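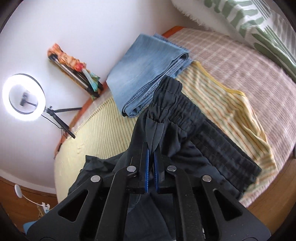
Kuipers Hand Kit, second look

I've had the Kuipers hand kit since June and have now put 14 hours on it, nearly all of that on laundry. My first post covered assembly. These notes cover use.

The kit is a two-finger parallel gripper you hold and operate yourself, plus a wide-angle camera and the Pekow logging software. It records what your hand does so that a robot arm can be trained on it later. The arm is sold separately and I don't own one.

Grip on fabric is good. The blue rubber pads hold a single fold of trouser waistband without slipping, provided you take the fold square on. Coming in at an angle, the cloth rolls off the pad edge and you start again. Denim is easier to pick up but harder to place, as the weight of the legs swings the tips off line. Thin cotton is the worst of the lot. Expect to pinch the sheet along with it.

The linkage pins were stiff out of the box. I backed each one off slightly and the closing force evened out. The manual from Sorkthorpe, the Canadian distributor, doesn't mention this. It does say to recalibrate finger width every 2 hours, and mine has drifted enough to justify that.

Lighting matters more than I'd expected. Under the ceiling fixture alone, Pekow rejected 9 clips in one evening for poor tracking, mostly with dark clothing. A ring light at the side of the bed fixed most of it. A patterned sheet also seems to track better than a plain grey one, though I've only tried the two.

Weight is my main complaint. After almost 170 clips my wrist was done for the day. Potley makes a forearm brace that is supposed to fit, and I have one on order.

Replacement pads are sold in pairs only. The carrying case has no slot for the charger. Firmware updates still need a cable, and the one supplied is too short to reach my desk from the floor.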